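3.2 Material and coding procedure

The corpus consists of letters columns printed in the back pages of serialized comics adapted from, or continuing, canceled television dramas. Four criteria governed inclusion. The comic had to be licensed by the rights holder of the series; it had to continue the story past the last broadcast episode; it had to appear as single issues before any collected edition; and at least one printed letters page had to survive in legible form. Collected editions were excluded because publishers routinely drop the letters when issues are bound together, a practice that has left this material thinly studied.

Applying these criteria left 8 titles. The longest run in the set is Clerkdale, a small-town mystery whose comic outlasted the broadcast version by several years. The shortest is Brotbridge, which ended in the middle of a plotline and whose final letters page is given over entirely to complaints about that fact. In total the columns contain 1,498 letters, of which 314 are accompanied by an editorial reply. Letters printed without a name were kept. Letters that appeared in more than one issue (a known habit of the Brotbridge editors when mail was slow) were entered once, under the earlier issue.

Each letter was transcribed in full and divided into claims, where a claim is the smallest stretch of text that takes a position on the comic, the series, or the relation between them. Claims were assigned to one of five categories: continuity, casting and likeness, authorship, format, and other. The likeness category needed the most revision. Readers often wrote that a character "sounded wrong," and in the first draft of the scheme this was coded under likeness. It was later moved to authorship, on the grounds that dialogue is attributed by most correspondents to the writer and only rarely to the artist or the performer.

Coding was carried out by two readers, Olesia Maksymiv and Illia Holovko, working separately from the same transcripts. Both had read the full run of every title beforehand. A pilot sample of 400 letters was coded first, disagreements were discussed, and the category definitions were rewritten before the remaining letters were opened. The pilot letters were then coded again under the new definitions. No letter was assigned to a category by discussion alone – where the readers still differed after the second pass, both codes were recorded and the claim was marked as split.
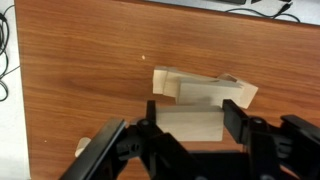

Figure 2. Wooden blocks on a tabletop.

Does a printed letters page represent what readers of a continuation comic thought of it?

It represents what an editor chose to print, and the analysis treats it in those terms. Rejected mail does not survive for any title in the corpus, so the ratio of praise to complaint cannot be read as a measure of opinion. What can be compared is the kind of claim that editors considered worth printing, and the kind they considered worth answering.

Replies were coded on a separate sheet. For each one we recorded whether the editor accepted the claim, disputed it, deferred it to a later issue, or changed the subject. Deferral was defined narrowly: the reply had to point to a future issue, by number or by a phrase such as "next month." General requests for patience were coded as a change of subject. In Dritier, where the replies are written in the voice of a character from the series, the coders ignored the persona and recorded the content of the answer only.

Two limits of the procedure should be stated. The first concerns dates. Cover dates run ahead of sale dates, and a letter printed in an issue dated December may respond to an issue sold the previous summer. We therefore order the letters by issue number and make no claims about response time. The second concerns authorship of the replies. Only some of the columns are signed, and the unsigned ones may be the work of an assistant, the series editor, or the writer. Replies that carried a signature were tagged, but the tag was not used in the comparisons reported in Section 4.

Spelling in quoted letters has been left as printed. Italics and capitals used for emphasis are kept, and cuts made by the original editors – usually shown by three dots in brackets – are reproduced without comment. Our own cuts are marked with a slash.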